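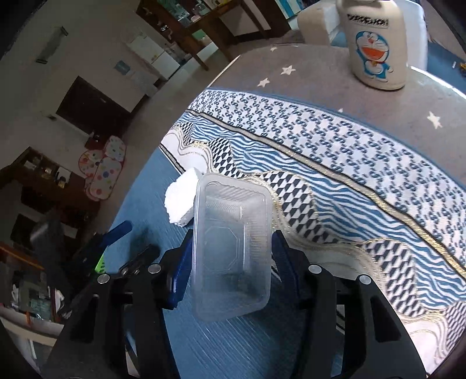 *The hand-held gripper with a clear plastic food container between its finger pads.*

## Wodadar gripper build: FAQ

Last edited Fri 22 May by Wenche Wallin. Questions that come up often at the shared workshop go here. Anything longer belongs in the build log.

### What is Wodadar?

A two-jaw gripper you hold in your hand, with a camera on it. You pick things up with it yourself, and the recordings are used later to train an arm that carries the same jaws. The arm is a separate build called Zudunar and has its own page.

### Do I need the arm to get started?

No. The hand-held unit works alone. Most people here built it first and recorded for a month or two before touching the arm.

### How long does it take to build?

Plan on 12 hours of printing and one evening of assembly. My second one went faster — I had already stripped the bolts on the first.

### How tight should the linkage bolts be?

Snug, then back off until the jaws close under light finger pressure. If one jaw lags behind the other, loosen that side first. Don't use threadlocker until you have run 20 full open-and-close cycles.

### Can I print the finger pads in a hard filament?

You can, but smooth plastic slides right out. Use something flexible. Ours are dark blue because that was the spool on the shelf, and any color will do.

### Which objects should I practice on?

Whatever is in the kitchen. Clear food containers are worth including early. They flex when you squeeze the sides, and the table shows through them, so the edges are hard to pick out on video. Foam, bottles and small boxes are easier.

### Does the table need to be plain?

No. Patterned cloth is fine. Change it now and then so the recordings don't all share one background.

### How many recordings do I need?

For the first container task we used 487, after throwing out 17 where the grip was too low. Fewer may work for a foam block.

### My jaws don't close all the way. What's wrong?

Usually a stray bit of support material in the linkage. Take the cover off and check there before you reprint anything.

### Where do I report a problem?

Use the Wodadar sheet on the workshop drive. Put your unit number in the first column.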